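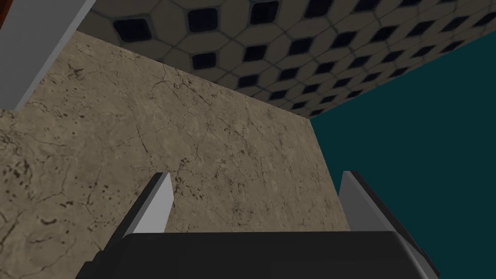 Gekis gripper in the simulator, open over the stone slab

Okay, so this is the page for the Gekis two-finger gripper, and I'm putting the bad news up top. If you run firmware 2.53, please read this before you let the thing anywhere near a hard surface!

The fault is in the contact stop. The fingers are supposed to feel the countertop and the arm is supposed to back off. On 2.53 the stop gets ignored whenever the gripper is fully open, so the arm keeps pushing down. Eetu Mäkelä at Skuvetti found it the hard way in April (one chipped counter, one bent fingertip, nobody hurt). He sent us his logs and I've been rerunning his approach in the Harju simulator ever since.

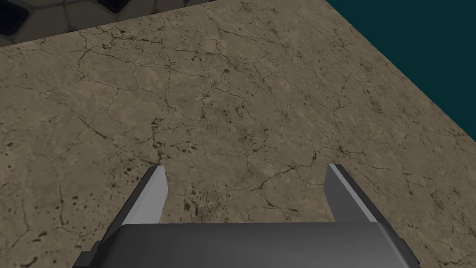

I tried it fast, slow, straight down and at a slant, and the closing speed made no difference at all. What matters is how wide the fingers are when they touch. Close them even a little and the stop works the way it should — which is why our own bench tests missed it. We always started half closed. My fault, I wrote those tests.

What to do for now: set the opening limit in the Osivar panel one step below maximum, and keep your hands out from under the arm while it's moving. Please don't switch the stop off to get rid of the warning light.

Spare fingertips are part number 2616, sold in packs of two. If yours bent because of this fault, write to Esko Rantala in support and he'll send you a pack free.

Page updated 23 August 2026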